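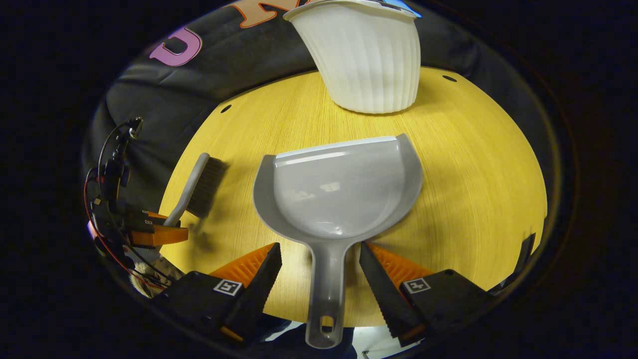 Household Tips from the Dornura Open Day

Dornura opened its Ustton workshop to the public on 1 Jun 2024, and 416 residents came through during the day. The demonstrations concerned machines that are being taught to carry out small household jobs, with sweeping a table among them. Many visitors asked for the cleaning advice given by the staff to be put in writing. It is set out on this page, with a few additions from the Home Skills desk.

Sweeping a table

Clear the table first, or move everything to one side and sweep in two halves. Work from the far edge toward the middle. A brush pulled toward the body throws crumbs onto clothing and the floor, so the last few strokes should always run sideways into the pan.

Keep a separate pan and brush for tables and counters. The set used on floors should stay on floors. A strip of colored tape on the handle is enough to tell one from the other.

Hold the pan low. The lip must lie flat against the surface along its whole width before the first stroke is made. If a line of fine dust remains, draw the pan back an inch and sweep again, and repeat until the line is gone. A rubber lip does this better than a bare plastic edge, provided it is kept clean. Wipe it with a damp cloth after use - grit caught under the rubber will scratch a varnished top.

For flour and fine sawdust, use short, slow strokes and lift the brush very little between them. Sugar should be swept dry before any wet cloth comes near it.

Picking up the pan

Faraji Swai, who led the morning demonstrations, spent some time on the question of grip. A dustpan is easiest to pick up when the end of its handle reaches past the edge of the table. Fingers can then close from both sides without scraping the surface. The same habit is useful to anyone with stiff hands or sore wrists, and it was the tip most often written down by visitors.

When carrying a full pan, tilt it slightly back toward the handle and keep the brush resting across the opening. Walk to the bin. Bringing the bin to the table generally results in crumbs on the floor.

Care of the brush

Wash plastic bristles in warm water with a drop of dish soap, about once a month in an ordinary kitchen. Shake well and hang to dry with the bristles down. Brushes left standing on their bristles take a bend which cannot afterward be removed, although a short soak in hot water will sometimes improve matters. Natural bristle should be washed less often and never soaked.

Comb out hair and thread with an old fork before washing.

Storage

Most pans have a hole in the handle, and a single hook inside a cupboard door will hold one. Fix the hook at elbow height. In the Plurlow apartments, where Dornura held a smaller session for 23 residents, the hooks had been placed so high that the pans were seldom put back.

Small holes and seams in a wooden table collect crumbs. A dry, soft toothbrush clears them. Do not use water, which will swell the wood around the hole.

Future visits

The next open day is planned for November at the same address. Places on the guided tour are limited to 51, and names may be left at the front desk or with the Ji Street library. Children are welcome with an adult. Visitors are asked to wear closed shoes and to leave large bags in the lobby.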